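Search the help pages Enter a keyword Go

Dark stain stays streaky on red oak panel – sand back or add another coat?

Jomar Macaraeg
6/29/18

I'm making a tall side panel for a built-in. It is red oak, sanded to 100 and then straight to 200. I used Zernow oil stain in the dark walnut shade, one coat, wiped after 20 minutes. The open grain went nearly black and the areas between came out a medium reddish brown. The store sample was much more even. The can says a second coat can go on the next day. Will that even it out, or will the grain lines just get darker too? No topcoat on it yet. The other side of the built-in is painted, so there is nothing to match except a door I haven't stained.

Redar

Second coat. I always do two.

Ifeoma Nwankwo

A second coat of the same stain will darken the areas between the pores a little. It won't do much to the pores, which are already full of pigment. The contrast drops slightly but does not go away. Red oak is ring-porous and any pigment stain will show that.

The jump from 100 to 200 is probably part of it. Scratches left by the 100 hold pigment the same way pores do. Wipe the panel with mineral spirits and look at it with a lamp held low to one side. Short lines that cross pores or run at a slight angle to them are scratches. If you find them, sand back with the grain and put a grit in the middle this time.

If there are no scratches, leave the stain alone and tone it:

1. Let the stain dry fully. Oil stain on oak can bleed back out of the pores for a day or more. Wipe off any spots that come up.
2. Seal with a thin coat of dewaxed shellac.
3. Wipe on a gel stain in a similar brown and take off most of it. It sits over the sealer and colors the lighter wood.
4. Topcoat as usual. Test on an offcut first – Wirketti gel runs redder than its label.

Some striping is normal in a dark wood finish, with lighter reddish streaks and others close to black. Taking all of it out tends to look like paint.

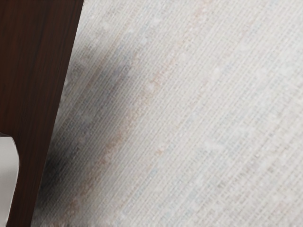

Doing the door to match

Stain the door from the same can, stirred from the bottom, and keep the wipe-off time at 20 minutes. Do the gel step on both pieces in one session. Veneered doors take less color than solid oak, so try the inside face before the front.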